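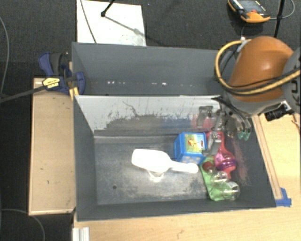 Madside swap room moves to sorting bins, extends Saturday hours

The household swap room on Pulton Street in Madside will stay open three hours longer on Saturdays and has changed the way it takes in small goods, organizers said this week.

Under the new system, visitors no longer leave kitchen tools, boxed items and odds and ends on the long table by the door. Small things now go straight into deep, open-topped bins with a divider, and are sorted from there onto the shelves. The first day under the new hours is Sat 26 January.

"The table was a mess by ten in the morning," said Chantal Nguyen, who coordinates the room. "People would put a scoop down on top of somebody's puzzle, then a bag on top of that, and the thing at the bottom never got a new home."

The bins came secondhand from the Sorach packing plant, which cleared out its old stock last fall. They are scratched and scuffed from years of use, and Nguyen said there are no plans to paint them. The room paid for a van to bring them over and spent nothing else on the change.

Scoops, measuring cups and other plastic kitchen pieces make up much of what comes in, along with small boxed goods and sealed packages. Most are picked up again within a week or two. Larger items such as chairs and lamps are still handled at the back entrance on Ye Lane, by appointment only.

The room opened six years ago in a former shoe repair shop. It is free to use, and visitors do not need to bring something in order to take something home. There is a limit of 30 small items per household per visit for drop-offs, a rule that was brought in after several full garage clear-outs arrived on the same morning.

Nguyen said the limit will stay. "We have one room and one set of shelves," she said. "If you have more than that, come back the next week. We are not going anywhere."

Items should be clean and in working order. Boxes should be closed – taped, if the lid is loose – and anything with small parts should have them in a bag with the item. The room does not take glassware, knives, opened food, medicine or anything that plugs in. Sealed dry food can be left at the front desk, where the date on the package will be checked before it goes out.

Parents are asked not to let children reach into the bins before the contents have been sorted. A low shelf of toys and picture books is set up near the window for them.

The longer hours are a trial and will run through the end of March. A grant of $500 from the neighborhood fund covers heat and lighting for the extra time. If enough people come, the room will ask for the same amount again in the spring. If not, it will go back to closing at noon.

Weekday hours have not changed. The room is open Tuesday and Thursday evenings, from 6 until 8, and on Saturdays it will now be open from 9 a.m. to 3 p.m. Drop-offs end half an hour before closing – the door is often busy at that time and the last bins need to be cleared before the lights go off.

Parking on Pulton Street is limited to 30 minutes. There is a bike rack outside the front door, and the ramp is on the Ye Lane side.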